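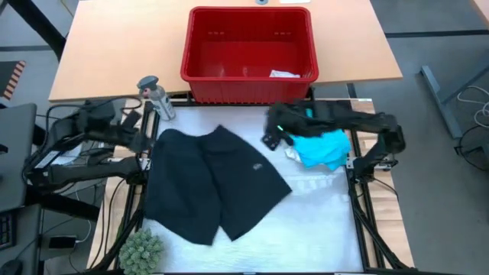 Part 4: Recording your first folding episodes

I've set up the Lelby bench more times than I'd like to admit, and this part is the one people rush. Please don't! The learning software (Addo, if you installed it in Part 2) can only learn from what you give it, so an hour spent being fussy now will save you a week of puzzling over odd behaviour later.

You'll need both arms calibrated, a bin of mixed laundry and at least 4,000 MB free on the recording drive. If the drive is close to full, clear it first. Addo will happily start an episode it hasn't got room to finish.

4.1 Getting ready

1. Send both arms to their rest pose and wait for the motors to settle.

2. Take one or two things out of the bin and put them on the work surface. I like to mix something flat, like shorts, with something left in a heap. Real laundry arrives in heaps, and if you lay every piece out neatly the arms never learn to deal with one.

3. Check each camera view in turn. You want the cloth in plain sight in every one. The bin can stay behind the work surface, and a spray bottle or a plant near a corner is fine so long as neither arm can catch it on the way past.

4. Follow every cable with your eye from the plug to the arm, then swing each elbow out as far as it goes. If a loop pulls tight, let out some slack before you carry on.

Caution: keep your hands off the work surface whenever the arms are live. The grippers don't close hard, but the elbows swing out wider than you expect, and I've had a bruise to prove it.

4.2 Recording an episode

1. Type a short task name, such as "fold shorts". Keep the spelling the same every time – Addo treats "fold shorts" and "folding shorts" as two different jobs, and merging them afterwards is a real pain.

2. Press Record and count to two before you move anything.

3. Bring the gripper down slowly, at an angle, until the lower finger reaches the edge of the cloth. Go for the thin edge and leave the thick bunched part alone. Pinch, lift a little, and look at what you've got before you pull. 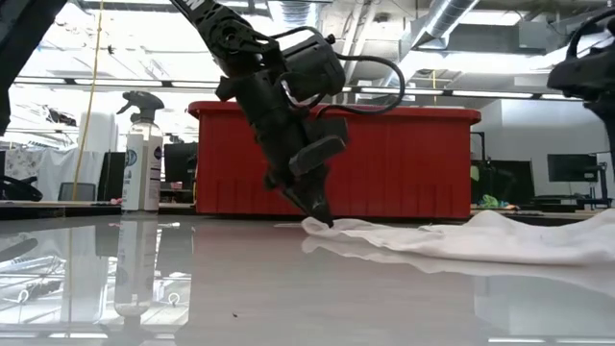
4. Carry on with the fold at a steady pace. If you drop the cloth, go back for it and keep recording. A fumble that gets put right is useful, and I keep nearly all of mine.

5. When you've finished, open both grippers, move the arms clear of the cloth and press Stop.

6. Mark the episode Good, Rescued or Bad while you still remember it.

Note: a shiny table throws the ceiling lights back at a low camera. I leave our lights on the same setting all day and record at all sorts of hours, and Addo copes well enough.

4.3 How many is enough?

More than you'd hope! Our first set for the Wamier project had 1,282 episodes and the arms were still hopeless with anything crumpled. We got to 2,487 before I'd have trusted them with a tea towel. Stop for a break after every 8 episodes or your moves get lazy, and lazy moves are learned just as faithfully as good ones.

Swap the clothes at each break too, and turn them round so that the waistband isn't always on the same side.

4.4 If something goes wrong

Gripper closes on nothing: you're too high. Lower it a touch and try again within the same episode.

Recording stops by itself: check the drive space, then the camera leads.

One arm lags behind the other: save what you have, send both arms to rest and run the calibration from Part 3 again.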